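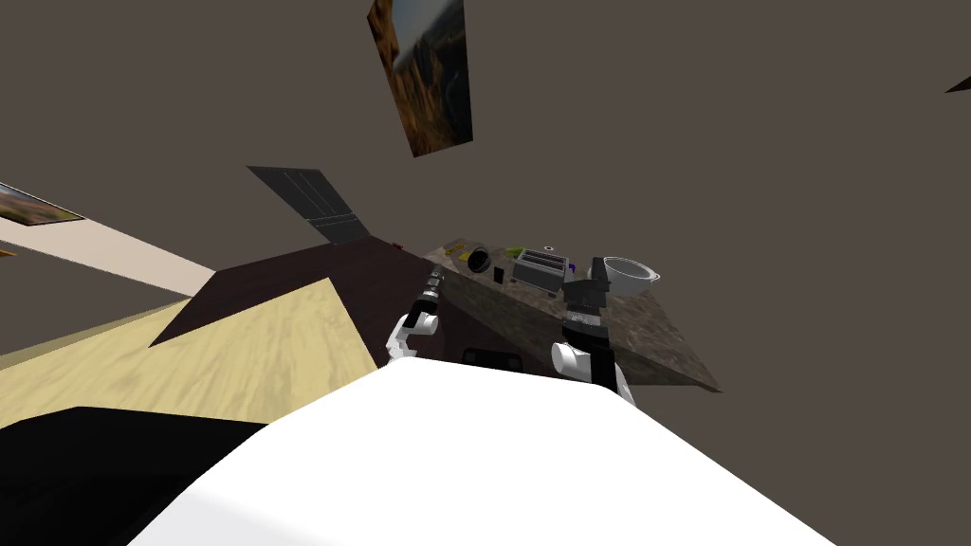

*Pale wooden floor, beige wall strip and a small picture in orange-brown and blue.*

# Flornell floor cleaner, one bottle later

I bought the Flornell concentrate in December, after my neighbor Nayara Lins gave me a little of hers in a jam jar. Now my own bottle is finished, so I can write something useful.

The product is for wood floors with oil or lacquer. You put one cap in a bucket of warm water and mop with a cloth that is well squeezed. The bottle says it is enough for 14 buckets. For me it was less, but I think I was pouring too much in the first weeks.

What I like: the smell is weak and goes away in an hour. The floor does not become slippery. Marks from shoes come off in one pass, and dried coffee needs two. Before this I used Roussel soap, and it left a gray film near the stove which I had to wash again with plain water.

What I like less: the cap. It has no line inside, so you must guess where "one cap" ends. Also the label is printed very small, and the part about oiled floors is on the back under a fold. I found it on the second month.

It does nothing for scratches. If you have those, you need the Sinbridge wax stick or somebody with a sanding machine.

I wrote to the shop on a Tuesday to ask about a bigger bottle. They do not have one yet.

**My score:** 4 of 5. I ordered it again.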